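Vurkberg Slim Rolling Cart, Three Shelves
Reviewed 16 June 2021
Filed under: Small Spaces, Bathroom

I have lived with the Vurkberg slim cart since November and I like it so much that I bought a second one for the kitchen, so you know where this is going. I'll try to be fair about the casters.

The bathroom in my apartment has a gap between the sink cabinet and the tub. It's too narrow for a real shelf and too wide to ignore, and for years it collected a trash can and whatever fell off the edge of the sink. I tried a basket on a hook. I tried one of those tension poles with the little trays (it came down in the middle of the night and took the shower curtain with it). Then I saw the Vurkberg on the floor at Rashidi, the hardware store near me, with a tag that said 50 dollars and a width of 11 inches, and I went straight home to measure the gap. It fits with enough space on each side to get a hand in, and I was back at the store before they closed.

What you get

Three deep steel trays, four posts, four casters, a push handle for the top, a bag of screws and a hex key. Mine is the dark green. There's a white one too, and a mustard yellow that I almost got and still think about. The paint is powder coated and slightly rough, a bit like eggshell, and it hides water spots really well. The bottoms of the trays are mesh, so a bottle that drips doesn't sit in its own puddle.

I know a lot of people hate mesh. Small things tip over on it. A lipstick will not stand up on it, ever, and neither will a nail polish bottle if it lands on a join. I cut a piece of cork shelf liner for the top tray and left the other two alone, and I'm happy with that. If you only keep big bottles you can skip the liner.

Putting it together

The sheet says 20 minutes and it took me 15, with one mistake. The posts have a right way up, and the drawing doesn't show it very clearly. Look for the end with the threaded insert — that end goes down, toward the casters. If you get it wrong you'll find out at the last step and have to take the whole thing apart, like I did! Second time through was quick. All the holes lined up and I had one screw left over.

Tighten everything again after a week. The screws on my bottom tray had loosened a little and the cart had a slight lean to it. After that one round with the hex key it has stayed square.

Seven months of use

The top tray gets the everyday stuff: face wash, toothpaste, hair ties, the moisturizer I keep buying. The middle is for taller bottles and the bottom holds toilet paper and a big jug of refill soap, easily the heaviest thing on there. Vurkberg rates each tray for up to 20 pounds. I haven't weighed mine, but the jug is a lot to lift and the tray under it has no sag that I can see.

I love the depth of the trays. The sides come up high enough that nothing slides off when I pull the cart out, and I pull it out every day to get at the shelf in back of the tub. Most slim carts I looked at had a thin rail with a gap under it, and I could already picture my contact lens case going through. These are solid all the way around.

Steam hasn't bothered it. I have no window in there and a fan that mostly makes noise, so this was my big worry. There's one freckle of rust on a screw head down by the tub. I dabbed it with clear nail polish and it hasn't grown. The posts and trays look the way they did in the store.

Cleaning is easy but not fun. Dust and hair get into the mesh, and a cloth just pushes it around. I take everything off, put the cart in the tub and rinse it with the hand shower, then let it drip on a towel. It's light enough to lift with one arm when it's empty.

The casters

OK, the casters. They roll beautifully on tile. On the bath mat they stop dead, and the cart wants to tip forward if you keep pulling from the top handle. Two of the four lock, and the lock is a tiny plastic tab that I can't work with a bare wet foot. I bend down and do it by hand. A bigger tab would fix it, and I wish they'd make one.

They're a standard threaded type, so you can swap them. On the kitchen cart I put in a set of rubber ones from the same aisle at Rashidi, and it glides over the edge of the rug and hardly makes a sound. If I were doing the bathroom one over I'd do that from day one.

Compared with the others

I also tried the Serer three-shelf cart, which a neighbor was giving away. It's prettier. It has wood-look shelves and a nice curved handle, and for a bedroom I'd take it in a heartbeat. In a steamy room the shelf edges had started to puff up, and it's wide enough that it stuck out past my sink. The Steruretti is plastic and snaps together with no tools at all, great if you move often. Fully loaded, though, it wobbled every time I touched it, and the shelves bowed in the middle. Between the three of them the Vurkberg wins for me by a mile, at least for a wet room with a skinny gap.

A few things I'd tell a friend

Measure the gap at the floor and again higher up. My baseboard sticks out more than I thought and would have stopped a wider cart cold.

Put the heavy stuff low. With the jug on the bottom the thing feels planted, and with the jug on top it felt like a shopping cart with a kid hanging off the side.

Get a couple of small containers for the top tray. Loose things migrate into the corners — clips and cotton swabs especially — and anything with a wide mouth and a flat bottom will do the job. I use old jam jars.

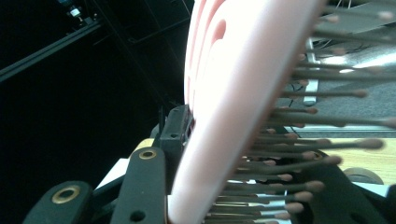
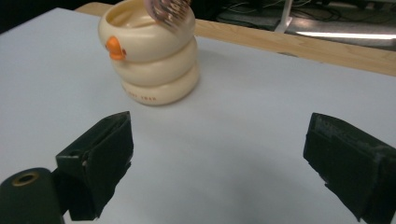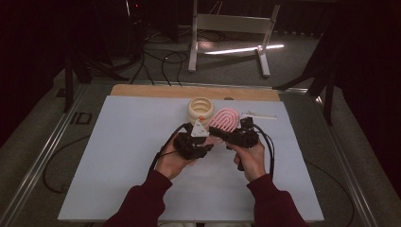
In order: the pink paddle brush up close, the cream duck container with its orange beak, and the big pale board on the wood table.

Would I buy it again? I already did. The kitchen one holds onions, potatoes and the cutting boards that never had a home, and it slides in next to the fridge with the handle just showing. I'd still like it in mustard yellow. Four and a half stars, and the missing half is for that silly little lock tab.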